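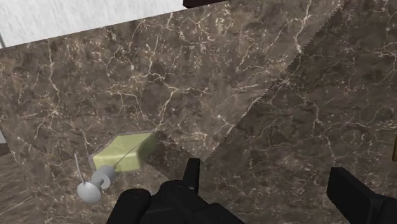
Hryhorii me contestó a primera hora que con 200 demostraciones por tarea no le alcanza, que la política aprende el acercamiento y luego no sabe qué hacer con los dedos. Quiere más variedad en la posición inicial antes de volver a entrenar. Le dije que sí, aunque eso retrasa el resto de junio.

Por la mañana seguí con la serie de la encimera. El jabón es lo que más me cuesta en el simulador, porque desde la cámara de la muñeca pierdo la referencia de la altura y acabo bajando despacio, a tientas. Esas trayectorias lentas luego pesan demasiado en el conjunto. He empezado a marcarlas con una etiqueta aparte, para que Hryhorii decida si las recorta o las quita.

Hacia las once se cayó el servidor de Dumano y perdí el episodio que tenía abierto. Los anteriores estaban guardados. Aproveché para comer pronto y ordenar las notas.

Recuento al cierre de la mañana: 173 episodios válidos y 21 descartados. La mayoría de los descartes son culpa mía, por cerrar la pinza antes de tiempo. En total, el conjunto Zurnetetti va ya por 3.188.

Por la tarde cambié de objetos. Cargué un esqueleto pequeño, de pie en el mármol, y un panel rojo apoyado en sus piernas. El dispensador de jabón lo dejé al fondo como distractor. La instrucción escrita es «coge el panel rojo» y la duda es si cuenta como éxito cuando el esqueleto se vuelca. En la guía de Chornovol no viene nada de esto. De momento lo apunto como éxito parcial – ya veremos si el campo sirve para algo.

También he revisado el texto de las instrucciones. Tenía demasiadas frases iguales, todas con «coge» al principio. He reescrito una parte con «levanta», «aparta» y «trae», y mañana haré lo mismo con las de Pambridge, que siguen en inglés.

Me duele la muñeca derecha. Tengo que bajar la silla o subir el mando.
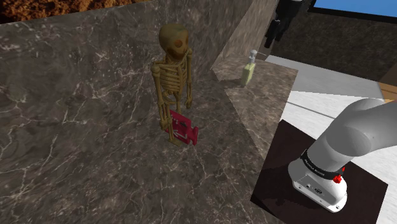
Pendiente para mañana

Repetir el episodio que se perdió con la caída.

Preguntar a Hryhorii qué margen quiere para la posición inicial, en centímetros y en giro.

Separar las trayectorias lentas en su propia carpeta.

Escribir a Chornovol por lo del éxito parcial.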